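Plelldale Library to End Overdue Fines, Extend Evening Hours

2019-02-27

The Plelldale Public Library will stop charging overdue fines on books, magazines and audio recordings beginning this spring, following a vote by its board of trustees. The board also approved later closing times at the main branch and a new loan period for items in high demand.

Under the new policy, borrowers who return materials late will no longer owe a daily charge. Items that remain out well past their due date will be marked as lost, and the borrower will be billed for the cost of replacement. That bill will be cleared in full if the item is returned in good condition. Fees for damaged materials remain in place.

Existing overdue fines will be removed from all accounts. Patrons do not need to visit a branch or fill out a form to have their balance cleared. Accounts that were blocked only for unpaid fines will be reopened automatically, and cardholders will receive a notice by mail or email once the change has been made.

"The purpose of a due date is to bring the book back so that another person can read it," said Latrice Marchetti, director of the library. "Our records show that the fine did very little to bring books back sooner. It did keep a number of families from using their cards at all."

Marchetti said that staff members began reviewing the fine schedule in December, after the Wihongi Street branch reported a steady drop in the number of children's cards in active use. The review found that almost 100 of the blocked cards at that branch belonged to patrons under the age of 18. Many of the balances had been unpaid for several years.

The board heard comments from residents before the vote. Most speakers supported the change, although some asked how the library would make up for the lost income. Geert Dekker, who manages the library's finances, told the board that income from fines had fallen each year as more patrons turned to digital loans, which end on their own and cannot be late. He said that the cost of printing notices, handling cash and settling disputes took up much of what was left.
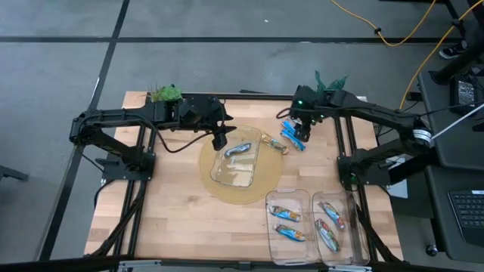

The trustees also agreed to extend evening service at the main branch. The building will remain open two hours later on weeknights during the school year. The children's room will keep its present schedule, but its shelves will be open to visitors until the building closes. Meeting rooms may be reserved for the added hours at no charge by local nonprofit groups, study circles and residents' associations. Reservations will be accepted by telephone and at the front desk.

A separate measure sets a shorter loan period for new titles with long waiting lists. These items will be lent for two weeks and may not be renewed while other patrons are waiting. The standard loan period for all other books is unchanged. Patrons may have up to five items on hold at one time, as before.

Madalena Rebelo, head of circulation, said that the shorter loan was requested most often by readers of new fiction. "People are patient, but a wait of several months for a popular novel is too long," she said. "We would like more copies to be on the move, and we would like the waiting list to mean something to the person at the end of it."

The library will continue to send reminders before and after the due date. Patrons who have not given an email address are asked to do so at their next visit, as printed reminders will be sent only for items that are close to being marked as lost.

One trustee, Jarrah Katene, voted against the removal of fines while supporting the other measures. Katene said that he would have preferred a trial period at a single branch before the policy was applied across the system. At his request, the board directed staff to report on return rates one year after the change takes effect. The report will be made public and will include separate results for each branch.

Materials borrowed from other libraries through interlibrary loan are not covered by the new policy. Late charges on those items are set by the lending library and will be passed on to the borrower. Museum passes and special equipment also remain subject to their present terms – these are listed in the borrowing guide available at each branch.

Questions about individual accounts may be directed to the circulation desk at any branch during regular hours. Residents who do not yet hold a library card may apply in person with proof of address. Cards are free to all who live, work or attend school in Plelldale.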